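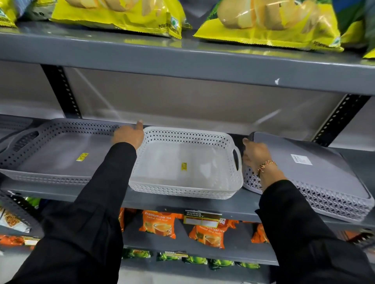

Issue 14, page 38

The Food Stall Episode Is Not Filler
by Niloufar Asadi

Every time I recommend Clilel to a friend, I receive the same question: which episodes can I skip? There are lists for this on the internet, and all of them say to skip the fourth episode, where the heroine spends the whole story buying dinner for the people in her dormitory. I want to argue against these lists. I have watched this episode more times than the finale, and I think it is where the series becomes good.

For those who did not read the light novels by Mahmoudi, the dinner is one short paragraph in the second volume. Ruen goes out with 944 coins, comes back with 14, and the plot continues. The anime takes this paragraph and makes from it twenty-two minutes. I understand why readers of the books were angry in August, when it was shown. They waited for the duel at the bridge and they got a girl comparing the prices of dumplings.

But look at what the episode does with the money. We learn that Ruen is the only person in the dormitory who knows what each of the others can eat. She buys the cheap noodles for herself and pays 380 coins for one fish, because Tovi was sick. She never tells him the price. Six episodes later, when Tovi must choose if he will open the gate for her, he remembers the fish. In the novel he opens it after a long speech about loyalty, and I did not believe one word of this speech. In the anime he says only "I was hungry that time," and I believed him completely.
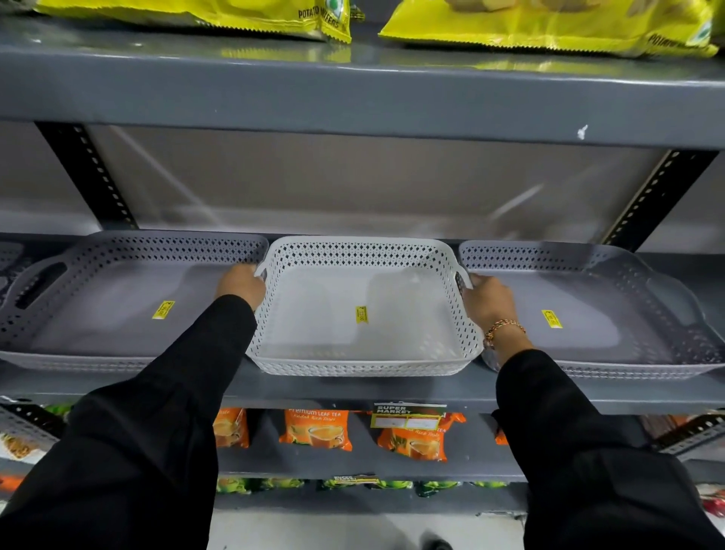 Basket on the shelf, held by both handles.

My colleague Olumide Omoregie, who reviews manga for this magazine, does not agree with me. He says a good adaptation should first of all respect the speed of its source, and that studio Ninuno slowed down the story to save money on animation. Maybe it is so. The backgrounds in the market repeat, and the same old man with an umbrella walks past three times. Still, I would say that a cheap episode can be a well written one — many comedy series were built on exactly this kind of week.

What I find more difficult to defend is the second half of the season. After the bridge, the writers seem afraid of their own patience. Two volumes are pressed into three episodes, and Ruen's sister, a wonderful character on the page, gets perhaps 100 words of dialogue. If the studio wanted to follow the book exactly, here was the place to do it. Parisa Jalali wrote to us last month that she stopped watching at this point and went back to the novels, and I cannot blame her.

So please do not skip the fourth episode. If you have little time, skip the recap, which adds nothing except a new song. And if you start with the books, read the dinner paragraph slowly, then watch what was made from it. I would be glad to receive letters from those who still prefer the paragraph.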